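Moving a washer out of the apartment: sell it with the place or haul it?
Multbridge Community Help > Renting and Moving
Posted August 5, 2022

kudo_upstairs
We move to Birau in May. The new place is 50 miles away and the mover quoted me $2,218, which I assume includes a small parade. He wants extra for the washer. My wife says leave it for the next tenant. I say we paid for it. Who is right, apart from my wife?

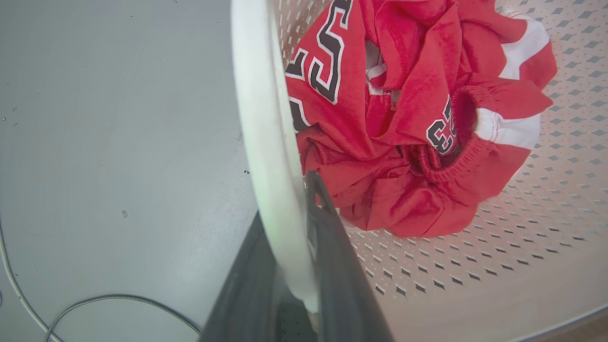 Kiyoshi Nishimura
Your wife. First, read the lease. Mine said anything left behind became "abandoned property" and I got billed for the removal of a perfectly good machine. Ask the landlord in writing, and get the new tenant's offer in writing too. If you do haul it, you need the transit bolts that came with it. You threw them out. Everyone did.

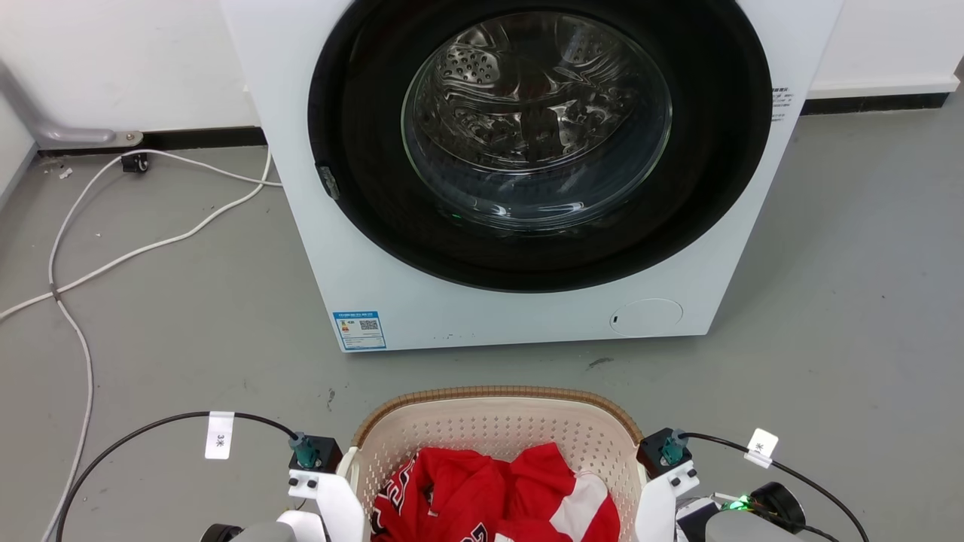 A replacement set cost me 15 bucks and took 12 days to arrive, so order early. Also measure the door at the new place. I measured the washer twice and the door never, and spent an evening in a hallway getting to know my new neighbors.

Zundusov
just sell it. moved mine once, leaked ever since

kudo_upstairs
Landlord says he'll "think about it." Bolts ordered.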